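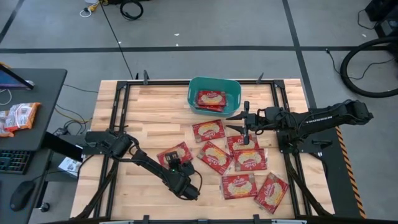
Workbench with a bin and nine red packets

Visit to the Mersha warehouse open day

Mersha opened its snack warehouse to store buyers on September 7, 2018. We left the Clendance parking lot at 7:30 in the morning in two cars and got there a little before nine. Parking is behind the building, and the sign for it is easy to miss if you come from the highway side.

There were 11 of us. Visitors signed in at the front desk, got a badge and a hairnet, and were split into two groups. Ours was led by Ibsa Gebreyes, the shift manager. He started with receiving, where pallets come in through four dock doors. Every pallet gets a date label before it moves off the dock. Short-dated stock goes to a separate row with yellow tape on the floor, and that row is checked each morning.
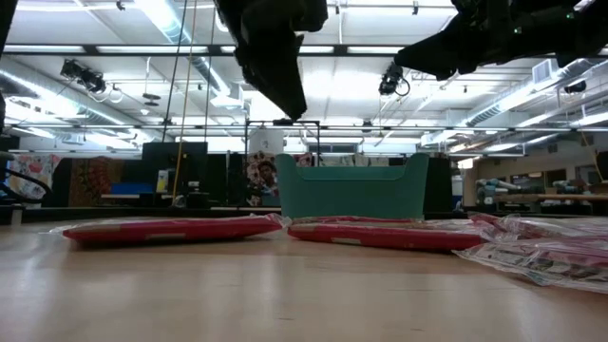

Clendance Stores / Dry Goods Buying Team / Visit Reports

The main storage hall has 500 pallet positions. Chips, popcorn and puffed snacks are kept on the upper levels and canned goods on the lower ones. Ibsa said the light cases crush easily, so they are never stacked more than five high, even when the supplier's carton says six. We have had trouble with crushed cases in our own back rooms, and Kedir Tsegaye asked whether they had tried corner boards. They have, for the puffed snacks only. The boards cost more than they save on the other lines.

Mersha keeps the hall at one steady humidity level all year. In summer that is the largest part of the electric bill after lighting.

Order picking takes up the far end. Each picker works from a paper list sorted by aisle. Mersha plans to move to handheld scanners in October, starting with the small-store orders. The average small-store order has 80 lines. A mistake is usually a flavor mix-up within the same brand, where the bags differ only in a small panel on the front.

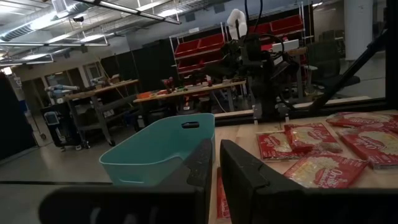 Teal basket and red bags on a wooden tabletop

Lunch was in the staff canteen. It was lentils, rice and salad, and there was plenty of it. Rungnapa Rungrueang from Lela, who supplies the shelf labels, sat with us and went over the new label sizes. The wider label does not fit the older rails in our two downtown stores. She will send samples of a narrower one to Mekdes Jemal.

In the afternoon we went through the returns area. Mersha logged 147 return cases in August, and most of them were damaged outer cartons with good product inside. These are opened, checked, and put into mixed cases that buyers can order at a discount. The mixed cases are listed on a separate sheet that we had not been getting. Mekdes Tekleab has asked to be added to the mailing list. 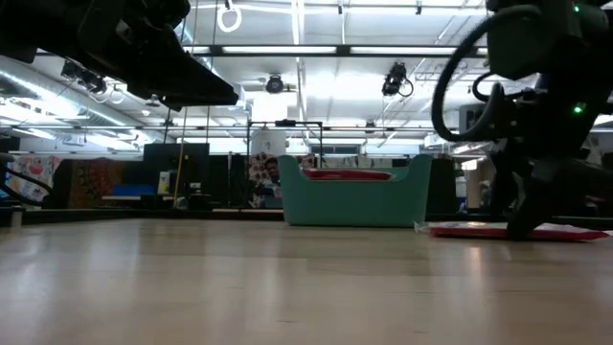

The discount on mixed cases depends on the dates. With more than three months left it is small, and we would not gain much once freight is counted. Under three months it gets better, but then the cases need to sell quickly, and only our two largest stores could do that. We agreed to try one pallet and look at the numbers after four weeks.

The last stop was the loading side, where the Duno trucks were being filled for the evening run. Drivers load in reverse order of their stops. Our deliveries come near the end of the route, which explains why the truck reaches us after four. Ibsa offered to look at a morning slot for the north stores, and wants a list of opening hours from us first.

We were back by 5:15. Copies of the Mersha price sheet are in the blue folder in the buying office. Anyone who wants to go on the next visit should tell Kedir.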